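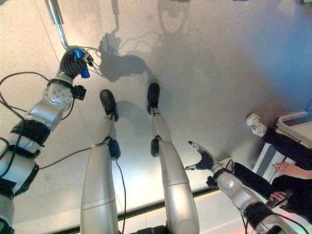 Should cables be taken up from a pale tiled floor before it is mopped?

They should be taken up every time, even when the mop could be steered past them. A cable left in place keeps a line of dirt beneath it, and on a light grey floor that line shows from the doorway.

Care of the floor at Lanenholm

10/12/2019

Readers of this page have asked on several occasions for an account of how the ground-floor workroom at Lanenholm is kept. The following notes set out the present practice. They replace the shorter entry on mopping, which dealt with the old dark floor and should no longer be relied upon.

The floor is laid in smooth tiles of 600 millimetres square, in a pale grey which the supplier lists as shade 901. It was chosen for the light. The windows are on the north side only, and the former brown covering made the room gloomy by the middle of the afternoon. The grey has improved matters considerably. It has also proved far less forgiving of dust, scuffs and footprints, and the author accepts that this ought to have been foreseen when the shade was agreed.

Sweeping

The floor is swept dry at the end of each working day. A soft broom is used, as the stiff one pushes grit into the seams between the tiles, where it stays. Sweeping begins at the wall furthest from the door and proceeds in one direction. The sweepings are collected in a pan and are not to be left in a heap by the skirting until morning. Corners are done by hand with a small brush.

Particular attention is given to the feet of stands and upright poles. Dust gathers there in a ring. Anything on wheels is moved aside and the place beneath it swept; anything fixed is swept around and then wiped at the base with a dry cloth. Polished metal shows finger marks very readily, and the same cloth may be used to finish the lower part of a pole, provided it has not already been used on the floor.

Cables

Cables remain the principal difficulty. The room has sockets on two walls, and whatever is in use always appears to be nearest the other two. Several arrangements have been tried. The present rules are as follows.

A cable which is needed for the day may lie on the floor, in a loose curve, close to a wall or to the item it serves. It should not be pulled straight and tight, which lifts it clear of the tiles at exactly the height of a shoe. A cable which is not needed is unplugged, wiped along its length with a barely damp cloth, allowed to dry, coiled and hung on the rail behind the door. Cables are coiled in wide loops and fastened with a fabric strap. Adhesive tape is not used for this purpose, having left a gum on two of the longer leads that took most of an evening to remove.

Where a cable must cross the usual path from the door, it is laid under a rubber cover. The household has 3 lengths of the Oltach cover, purchased second-hand, and these have been found adequate, although the shortest curls at one end in cold weather and has to be weighted with a book. Thin wires, which are the easiest to overlook against grey, are not to be run across the path at all, with or without a cover.

Mopping

Mopping takes place once a week, normally before breakfast, so that the floor is dry by the time the room is wanted. All cables are unplugged and taken up first. The bucket is filled with warm water and around 300 millilitres of the Illow floor soap is added. This is a weak mixture for a bucket of that size. A stronger one was used throughout the first winter and left a film that held every footprint; it had to be rinsed off with three changes of clean water.

The mop should be wrung until it no longer drips. Water standing in the seams dries to a faint white edge, and the seams on this floor are fine enough that the edge is more noticeable than the seam itself. The work is done in strips two tiles wide, walking backwards to the door. Clean water follows in the same order. The floor is then left alone. Opening both windows shortens the drying time in summer but makes little difference in December.

Scuffs and marks

Black marks from shoe soles are the most common complaint. Most will come away with a dry white eraser, rubbed lightly and in one direction. Those which do not are treated with a drop of undiluted soap on a cloth, left for a minute and wiped. Scouring powder is not permitted. It was tried on one tile beneath the east window and the dull patch may still be seen in low sun.

Small dropped items should be picked up at once. Pen caps, short offcuts of tube and stray screws are all capable of scratching a smooth tile if they are trodden on or dragged under a chair leg. A shallow tray is kept on the windowsill for anything found on the floor whose place is not known. The tray is emptied on the same morning as the mopping, and its contents are returned to their drawers or thrown away. It presently holds a quantity of washers which do not fit anything in the house.

Light and inspection

The lamps in the room throw firm shadows on so pale a surface, and a person looking down at the floor may well miss whatever is lying in his or her own shadow. The floor is therefore looked over twice after sweeping, once from the door and once from the opposite wall. Loose wires and spilt dust have both been found on the second look after being passed over on the first.

Matters outstanding

The threshold strip has worked loose again and will be refixed before the end of the month. A second rail for coiled cables has been ordered from Schwaiger and will be put up beside the first. The question of whether the seams should be sealed has been deferred until the spring, when the room can be cleared for two days together. Readers who have sealed a floor of this kind are invited to write in with the name of the product used and a note of how long it lasted.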